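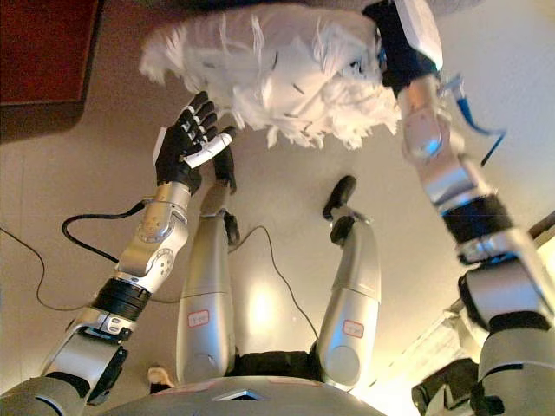
5 min read

Section 4: Putting your house on Corkine

Okay, if you've made it through Section 3 you have an owner account and a verified address, and now comes the part I like best, building the listing itself! I'm Kelly, I wrote most of this guide at my dining table while selling my own place in Modildale, so you're getting my habits along with the instructions. Set aside an evening. You can save and come back, but the draft logs you out after 19 minutes without a click and it only keeps what you saved.

Have your deed, your last property tax bill and your survey within reach before you start.

4.1 Start the draft

1. From the owner dashboard, click New Listing, then For Sale by Owner. (The Agent Assisted button sits right next to it. If you hit that one by mistake, click Cancel and start again.)

2. Type the street address exactly the way it shows on your tax bill. If the bill says "Terrace" and you type "Ter," Corkine may treat it as a second property.

3. Enter the parcel number. Dashes and all.

4. If you live in a subdivision, pick it from the list and add your lot number. Mine was Cullwood, lot 61. Subdivisions with more than one phase show up as separate entries, and the phase is printed in the top corner of most plats.

5. Click Save Draft.

Note: The map pin drops wherever the county says your parcel begins, and on a deep lot that can be way out by the road. Drag it to your front door. Buyers follow that pin with their phones and they will end up in your neighbor's driveway.

4.2 Size, rooms and the numbers people argue over

6. Enter your heated square footage. Use the figure from an appraisal or from the county record, and choose which one it was under Source. Mine came to 2389 from the appraisal and a little less at the county, so I went with the appraisal and said so.

7. Enter garage, porch and unfinished basement space in their own boxes.

Caution: Do not add those spaces into the heated square footage. I know it's tempting, it makes the price per foot look great! An appraiser is going to measure the house anyway, and a buyer who feels fooled at that stage can walk.

8. Fill in bedrooms and full and half baths. Rules on what you can call a bedroom vary from county to county, so if you have a room without a closet or a proper window, call the building office first. I listed ours as an office and left it there.

9. Pick your heating, cooling, water and sewer types. If you're on septic, the form opens an extra box for the tank size and the last pumping date. "Unknown" is allowed for either one. 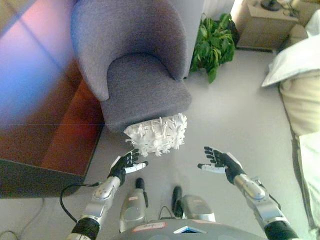
Armchair with a rounded back, gray upholstery.

4.3 Writing the description

10. Click Description and write straight into the box. Pasting from a word processor works, but it turns apostrophes into little squares, and you'll spend longer hunting those down than you would have spent typing.

11. Lead with whatever made you buy the house. For us it was the morning light in the kitchen and being able to walk to the creek. My first try was a pile of adjectives (stunning, charming, you name it) and my friend Benedito Araújo, bless him, crossed out nearly all of it and wrote "what's behind the house?" in the margin. So I wrote about the creek.

12. List what stays with the house and what goes with you. Curtain rods, the fridge, the swing on the porch, the chandelier your aunt gave you. Anything screwed or wired in usually counts as part of the house unless you say otherwise in writing.

Caution: Describe the property and leave out who you think should live there. Lines like "perfect for a young family" can put you on the wrong side of fair housing law, and Corkine will hold the listing until you take them out.

4.4 Price, fees and disclosures

13. Enter your asking price. The Compare button pulls up recent sales near you. It gave me 43, and a good chunk of those were across the highway in a different school zone, so use the sliders and narrow it down.

14. If there's a homeowners association, enter the dues and how often they're billed. The box defaults to Monthly. Ours are yearly, I missed it, and for two days my listing made us look like the most expensive subdivision in the county.

15. Upload your seller disclosure form as a PDF. Each page needs initials, including the one that's almost blank.

16. Choose a title company or leave it on Decide Later. I picked Schwaiger from the list, mostly because they're close to my work and open until 6 p.m.

4.5 Preview and publish

17. Click Preview and read the whole thing out loud. Then open the same preview on your phone, where the first two lines of your description are all that shows until someone taps More.

18. Click Publish. The status changes to In Review, and then to Active once it clears. You'll get an email either way.

Note: Editing the price after you publish doesn't send you back into review. Changing the address or parcel number does, and showing requests are paused until it's done.

If your listing is still In Review the next afternoon, check your spam folder first, then go to Troubleshooting in Section 9. Showing times and the lockbox code are covered in Section 5.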